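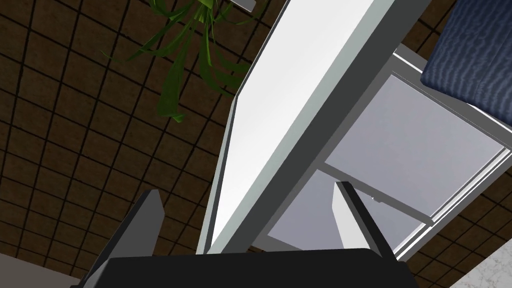 Sunday, May 24, 2020
By Halima Laizer

Peter Karagiannis has been hanging ceilings and fitting out small offices for most of his working life, and he says the question he gets more than any other is about noise.

"People call me because they can hear the dentist next door," he said by phone last week. "They think they need a new wall. Sometimes they do. A lot of the time the sound is going up and over."

In many older commercial buildings, he explained, the wall between two rooms stops a little above the ceiling grid. Over it is an open space full of ducts and cable, shared by everyone on the floor. A voice goes up through one set of tiles and comes down through the next.

His first job in any noisy office is to get on a ladder and lift a tile. At a bookkeeping firm he worked on last July, he found that the wall between the conference room and the front desk ended 11 inches above the grid. The owner had already paid for a heavier door.

"It was a nice door," Karagiannis said. "I told him to keep it."

The fix there was to carry the wall up to the slab with two layers of drywall and seal the edges. It took 3 days, most of it spent cutting around pipes. Where that can't be done, he lays a heavy barrier over the gap or swaps the tiles for denser ones. He is careful about what he promises with tiles.

"There are two numbers on the box, and folks mix them up. One tells you how much sound the tile soaks up inside the room. The other tells you how much it blocks on the way to the next room. A soft, fluffy tile can be great at the first one and poor at the second."

He has little patience for foam squares glued to a wall in the hope of quieting the neighbors. They take the echo out of a room, he said, and that can make a call easier to follow, but the voice still gets through to the other side.

With so many people now working from home, he has been getting a different sort of call. Customers want to turn a basement or a spare bedroom into an office and ask for the cheapest thing that will help. He tells them to start with the door.

"Most bedroom doors are hollow, and there's a gap at the bottom you could slide a magazine through. Put a sweep on it and some weatherstrip around the frame. You can do the whole thing for under 100 dollars if you own a screwdriver."

After that he suggests a rug, full bookshelves and curtains with some weight to them, in whatever order the budget allows. For basements he asks about water before anything else. He prefers a grid ceiling down there, even though many homeowners find it too much like a bank.

"You're going to need to get to a valve one day," he said. "I've cut open a lot of drywall looking for valves."

He also tells customers to buy spare tiles when the ceiling goes in and keep them flat in a closet — colors get dropped, and white is harder to match than people expect. His own shop has a drop ceiling, with 3 tiles that are stained from an old leak. He has the replacements. They are behind the table saw, and he plans to put them up when work slows down.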